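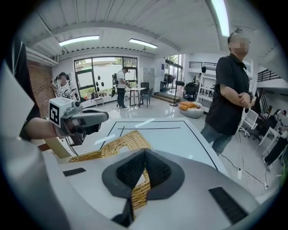
According to Joanne Fairclough, anybody who leaves their coins sitting on an exchange deserves whatever happens to them. She put it to me in an email after my last column, and she put it more politely than that, but the meaning was plain enough: not your keys, not your coins, and shame on me for telling beginners otherwise.

I have been chewing on that email ever since, and I'd like to answer it properly, at my own slow pace, with a cup of coffee going cold beside me. I think Joanne is right about the danger and wrong about the people.

Let me start with the part where she's right. When you buy a little bitcoin or a little Nodura on an exchange like Jarnent, what you have is a number on a screen and a promise behind it. If the company gets into trouble, you join a long line of other people holding the same promise. We all watched that play out with one big exchange last November, and I know folks who still open the app now and then just to look at a balance they can't touch. So yes, keeping your own keys does away with that worry, and I'd never talk anyone out of learning how.

But here is my own story, and it isn't one I'm proud of. A few years ago I bought a hardware wallet, one of the small gray Grernametti ones, and I sat down at the kitchen table determined to be a grown-up about it. I wrote my recovery words on the card that came in the box (in pencil, heaven help me) and tucked the card inside a cookbook. Then we moved. Then we gave away a good many cookbooks! It took me 40 days of phone calls and one very patient cousin to get that card back, and by then two of the words had smudged so badly that I had to guess at them.

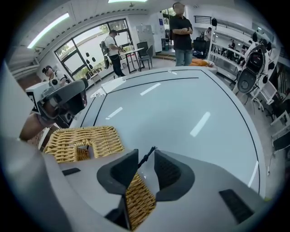
I got my coins in the end, all $1,248 worth, which was a lot of money to me then and still is. The point is that no company failed me and no hacker came knocking. I did the whole thing to myself, and I'm somebody who writes about this stuff and likes fiddling with it on a rainy afternoon. What about my sister, who keeps her bank password on a sticky note? What about my neighbor down the road, who put in $139 because his grandson talked him into it? A wallet that costs more than half of what he's protecting is a hard sell, and I can't look him in the eye and call him a fool for leaving it where it is. 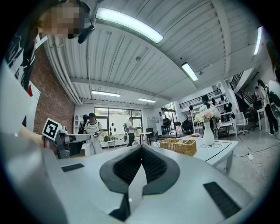

What I'd tell a beginner instead

Start small, and leave it on the exchange while it's small. Turn on the two-step login, the kind with an app on your phone, and use a password you've never used anywhere else. Try taking some money out in the first month, back to your bank, even if it's only a few dollars. You'll learn how long it takes and what it costs, and if the exchange makes that hard, you've found out cheaply.

Then pick an amount. It should be the amount that would spoil your week if it vanished, and it's a different figure for every household. When your balance gets near it, go and buy the wallet, and practice first with an amount you could lose without a sigh. Send it over, wipe the device, bring it back using your recovery words, and only then move the rest. Use ink. Make a second copy and keep it in another building, and let one person you trust know that it exists.

I'd also like to see the companies do more of the carrying. It bothers me that after all these years the whole safety of the thing still rests on a list of words and a steady hand. We don't ask people to forge their own house keys.

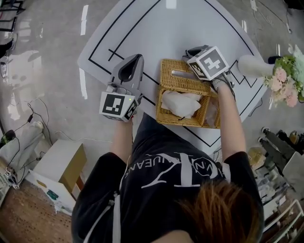 Photo: Heinonen

Joanne says that beginners who are allowed to wait will wait forever, and she may have me there. I've met plenty of them. A person gets comfortable, the price goes up, and the amount that would have spoiled the week slides right past without anyone noticing. I did wonder whether a reminder on the calendar might help, and I've put one on mine, for whatever that's worth.

Still, I'd take a slow learner over a frightened one. Scolding people at the door sends a good number of them straight into the arms of the fellow on the video channel who promises to look after everything for a modest fee, and I have yet to hear one of those stories end well. So, Joanne, please keep writing to me, and if you have a better place than a cookbook, I'm all ears.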